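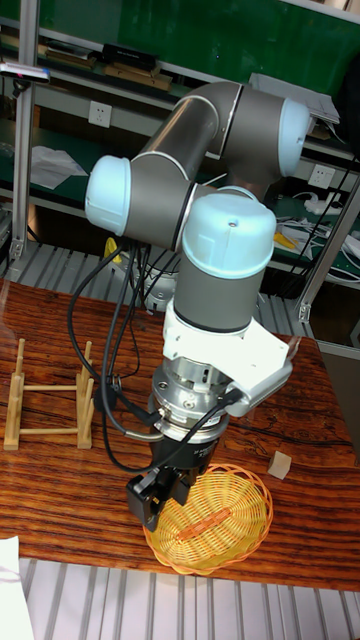

I've run the Zodside two-finger gripper kit on our arm at Urncombe since December, mostly on small tabletop picks: sticks and blocks, in and out of a basket. The kit is the gripper, a wrist bracket and the Kostik control plugin. It grips well. The fault I'm writing about is in the cabling and in what the software does when a cable lets go.

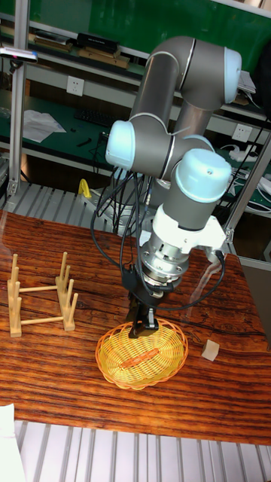

On a Monday run, after 500 cycles, the gripper connector backed out while the wrist was turning. The fingers stayed where they were and the plugin kept reporting "closed." The arm carried on with its program for 4 seconds, came down over the basket and pushed a fingertip into the rim before the force limit tripped. Nothing broke — the speed was set to 10 percent. At full speed I would expect a bent finger at least. 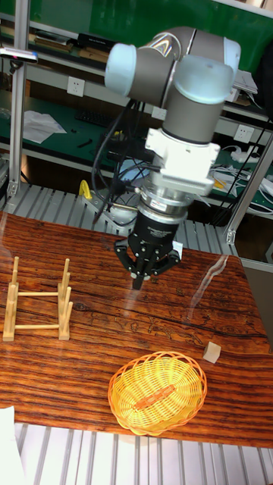

## What I changed

- Left more slack at the wrist and tied the cable to the bracket.
- Added a timeout in our own code. No fresh gripper status in 40 milliseconds, and the arm stops.
- Moved the approach height up for anything with a rim.

It hasn't happened again. I still think the stop belongs in the plugin — a lost connection should never read as a good grip.

I'd buy the gripper again, but not the plugin.

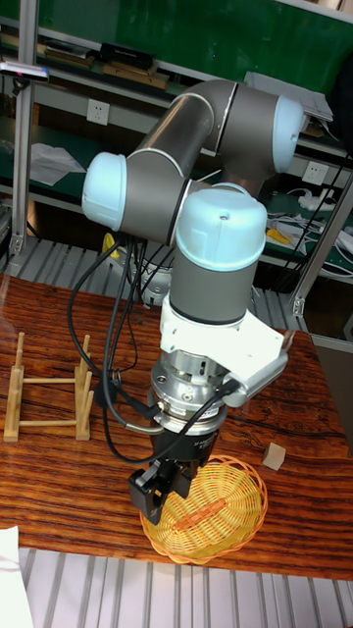 Yaw Amegashie wrote that he had the same stale "closed" reading on the Dankwa version, and that updating the plugin did not clear it. He now wires the gripper fault line straight to the arm's stop input.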